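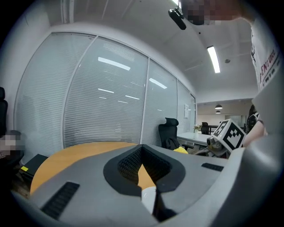 Who may take part in the Busgate student open day?

Any student in grades 8 through 12 who lives in the county may take part, and there is no fee. Students under 16 need a form signed by a parent or guardian, which schools collect in advance.

## Report on the Visit to the Busgate Student Open Day

February 27, 2025

Our office attended the open day at the Villalobos Center in order to learn how Busgate supports young people who wish to take part in public life. We were received at the north entrance at nine and given a printed schedule. The day had been planned since October, when the city council approved the use of the building.

Attendance at the previous open day was 891. This year 1221 students signed in, and the organizers told us that over 1000 of them had come with their schools. The remainder came on their own or with family. City buses ran an added service from the east side of town until four in the afternoon.

### Morning program

The morning was given to short talks by students. Each speaker had five minutes to present a local problem and a request to the city. The topics included late buses, lighting near the middle school, the closing hours of the public library, and the care of the creek behind the fairgrounds. City staff sat in the front row and replied after each talk. Several replies were brief. In the case of the library, staff stated that longer hours on two evenings would be considered in the next budget, and they asked the speakers to submit their survey in writing.

The talk on school safety drew the largest audience. A group from the high school had asked classmates which parts of the building they avoided and at what times of day. Their request was modest: a second adult at the rear doors and a clear way to report a threat without giving a name. The school district has agreed to meet with them again before the end of the term.

### Gremum

Gremum is a student newspaper produced by four schools. It began as a single sheet and now appears monthly. We spent close to an hour with its editors, who explained how a story is assigned, checked, and approved. Two students must confirm every fact with separate sources. A teacher reads the final draft for legal concerns but does not choose the subjects.

The editors raised one difficulty. Older students leave each spring, and much of what they know leaves with them. They have started a written guide for new staff and allowed us to read it. It is clear and practical, although the section on interviews is still unfinished.

### Oso

Oso places students with city departments for one afternoon a week. There are 76 placements this year, most of them in parks, public works, and the clerk's office. Students keep a short log and meet as a group at the end of each month. We asked whether the departments find the work useful. The parks department answered that its summer trail map was largely prepared by Oso students. The clerk's office was more reserved and noted that training takes a good part of the first month.

Demand is greater than the number of places. Students who are not placed remain on a list and may apply again without a new form.

### Matters for our own office

The Busgate model depends on staff being present and prepared to answer. Should we hold a similar day, department heads would need to receive the student requests at least two weeks ahead. Transportation would also have to be settled early, as our county has no afternoon bus service to its western schools.

We have requested copies of the Oso application form and the log sheet. Both will be kept with this report and may be viewed at the front desk during regular hours.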